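Section 4: Planning Your Purchase Before the Kovley Cell Arrives

This section covers what to buy, in what order, for a bin-picking cell built around the Kovley two-finger gripper. Read it before the purchase order goes out. Reading it afterward is also permitted, and popular.
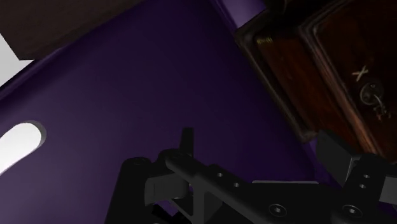
4.1 Setting the budget

1. Start with the gripper. The list price is $2595, with mounting plate and cable. The arm is sold separately, as you will have noticed from the size of the other invoice.

2. Run your parts in simulation before you order bins. A purple plastic bin with wooden pieces by it costs nothing to rearrange on a screen. Look hard at any pick where a finger has to work right beside a corner.

3. Choose bins with the gripper's width in mind. The fingers are the slim part. The linkages and the body behind them need room too, and they will find your bin wall if you don't allow for it.

4. Order spare fingertips now. They come in packs of 7 from the Zostosthorpe warehouse. Buy one pack per shift.

NOTE: Le Goff bins and Drararard bins share a catalog page but have different rim heights. Pick one make and stay with it. Mixed fleets can be supported — bring patience and a second set of bin profiles.

5. Set aside 17 hours of engineering time for each new part family. Managers tend to cross this line out first. Write it in pen.

CAUTION: Simulated bins do not flex, crack or get borrowed by the shipping department. Do not sign off on final bin quantities until you have run at least 100 picks on the real hardware.

4.2 Placing the order

1. Fill in the worksheet in Appendix B, including the boxes marked "optional."

2. Send it to Gaspard Marchal in Applications. He will return it with questions about your part weights. Weigh the parts — the drawing is an opinion.

3. Confirm the delivery slot. Orders placed in November ship after the holiday shutdown, whatever the sales desk told you.

4. Keep the crate. Returns are accepted only in original packaging.

Continue to Section 5, Unpacking.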